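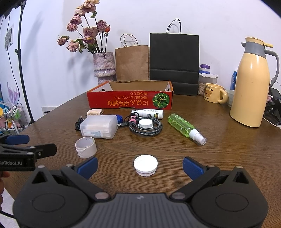

Skarura is looking for people who like tidying up, and who would enjoy doing it with a pair of our hand-held grippers for a few weeks this fall. We make the Sindgate, a two-finger gripper kit that you hold and squeeze yourself, and the recordings made with it help teach robot arms to do everyday chores. Our sessions are built on ordinary clutter: coiled cables, a roll of tape, a spray bottle, small white caps that are harder to pick up than you would think, maybe a yellow jug or a vase of dried roses that you'll want to steer around. If you have ever cleared a kitchen table while talking on the phone, you already have most of the skill we need!

You'll work with one gripper in each hand, moving things into boxes, standing bottles up, winding cord and so on. A session lasts 15 minutes, then you take a proper break (tea, coffee, a walk around the block, whatever suits you), and most people do 7 sessions in a day. We start at 10 in the morning and there is lunch.

No technical background is needed. We would love to hear from left-handed people, from people with small hands, and from anyone over sixty, as the kit ought to be comfortable for all of you and we want to be told plainly when it isn't. Please do let us know beforehand about any wrist or shoulder trouble, so that we can talk it over with you.

The pay is $900 for the full set of days, sent after your last one, and we cover parking at the Heitmann building. You must be 18 or older and able to stand for part of the day, though stools are available.

To apply, write a few lines about yourself and the days you're free in October, and send them to Marilou Talavera through the contact form on our website. She reads every note herself and will call you back for a short chat. Bring a friend along if you like, but each of you should send in a separate form.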